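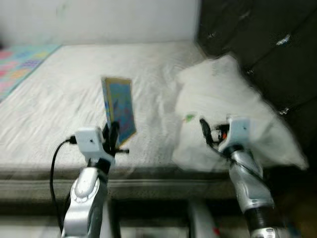
Two-arm bedroom tidying: what I'd set up differently

Print this page | E-mail this page

I've spent most of May swapping grippers on my arms, and bedrooms are where the differences really show up. Some tips, in no special order.

Slender fingers beat wide pads for books. Grab a picture book low and toward one side, then lift it upright – the wide Dideck pads I tried first kept shoving it across the sheet. Pillows are another story! Close slowly on a corner and take more fabric than you think you need.

Leave a generous loop in the wrist camera cable. I zip-tied mine tight the first week and pulled the connector out 10 times before Vinh Hoàng told me to let it hang (thank you, Vinh).

Slow the arms down before you blame the camera. I had a Lendia controller all boxed up to go back, then dropped the speed and my blurry pictures mostly cleared up.

White pillow on a white sheet? Try a colored pillowcase while you're testing. A patchwork quilt is good for checking color, too.

Yareli Zamudio swears by the Hattar fingers for blankets. I've only had them on for 2 evenings, so ask me again later.

Contact us | Copyright Drovonora | Back to top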